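Desk cables: box, tray, or just live with it?
Home Office & Small Spaces > Desks

fletard_fan
Joined: November
Posts: 7

I have a light wood desk pushed up against a wall, and at the back of it lives a nest. White cables, mostly. I sat down this morning to do something about it and got as far as making an account here.

Requirements, such as they are: I rent, so no drilling into the wall. I would prefer not to drill into the desk either, but I could be talked into it. Budget is $50, and I'd like some of that to survive.

So far I've looked at the Cabral box (a lidded thing the power strip goes inside) and the Hiller tray (clamps under the back of the desk). The box looks like a bread bin. The tray looks like it'll fall on my feet. Opinions?

gus_in_the_attic
Posts: 1,000

Tray. Every time. A box on top of a desk is a mess wearing a hat.

Post a photo, though. People always say "nest" and then it's one lamp and a phone charger.

fletard_fan

It's a nest. See for yourself.

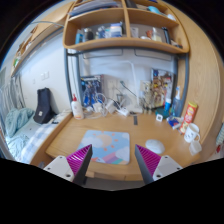 Re: Desk cables: box, tray, or just live with it?

JavieraVillalba
Moderator

OK, I withdraw my suspicion. Nest confirmed.

I'm going to disagree with Gus, as is tradition. Your strip is sitting on the desktop, and so are the adapters. If you put all that in a tray you'll be crawling under the desk every time you want to swap something. I had the Hiller for a year in my last apartment and got to know the underside of that desk better than the top. A box at least stays where your hands are.

Also, the mat is delightful. Sun, clouds, rainbow, then you look up three inches and it's all extension cord.

gus_in_the_attic

You swap things once a month. You look at the desk every day. I rest my case, under the desk, where it belongs.

eulalia_lucero

Can I be the boring one? Before anybody buys anything, unplug the lot and plug back in only what you use. When I did mine I found a charger for a phone I'd traded in, a cable that fit nothing I own, and another cable that I'm fairly sure belonged to the previous tenant. The "system" I'd been shopping for turned out to be a trash bag.

What's left, you shorten. Fold the slack back and forth, hook-and-loop tie around the middle, done. Don't wind it tight around the adapter, that's how you kill the cord at the neck. A roll of the ties costs less than lunch.

And please don't pack a strip and a couple of warm adapters into a closed box with no vents. Check the one you're looking at.

JavieraVillalba

The Cabral has slots at both ends. I'd still leave the lid ajar if you're running anything hungry.

gus_in_the_attic

"Buy a lid, then don't close it." Noted.

deskgoblin40

Counterpoint: leave it. You've already got a poster or panel or whatever that is leaning on the wall at the back. Scoot it forward a few inches and the whole mess is behind it. Total cost zero, total time one podcast ad.

I've been hiding cables behind a framed map since I moved in and I've had only compliments on the map.

eulalia_lucero

That's how you end up with the wall socket behind a thing behind a thing. Keep the outlet where you can reach it.

deskgoblin40

I can reach it. I have long arms and low standards.

fletard_fan

OK, update. I took Eulalia's advice first, because it was free. Unplugged everything. Two of the cables went to nothing at all. One of them I followed with my finger from end to end and it was plugged in at neither. I don't want to talk about it.

The remainder got folded and tied. It already looks better, and I haven't bought anything except the ties. I did try the goblin method too, and in fairness it works great until you need the strip, and then you're feeling around back there like a vet.

Still tempted by a box. Does anyone know if the small Fasel one takes a full-size strip, or is it one of those that only fits the strip in the product photo?

JavieraVillalba

Measure the strip with the plugs in it. Then measure it again with the fattest adapter sticking out sideways. The inside length on these is always shorter than you'd think, and the listing likes to give the outside.

gus_in_the_attic

A tray doesn't have this problem.

eulalia_lucero

A tray has other problems, Gus. We've seen yours.

gus_in_the_attic

It fell once.

fletard_fan

Mine's 40 cm with nothing sticking out. I'll check the Fasel listing tonight and report back.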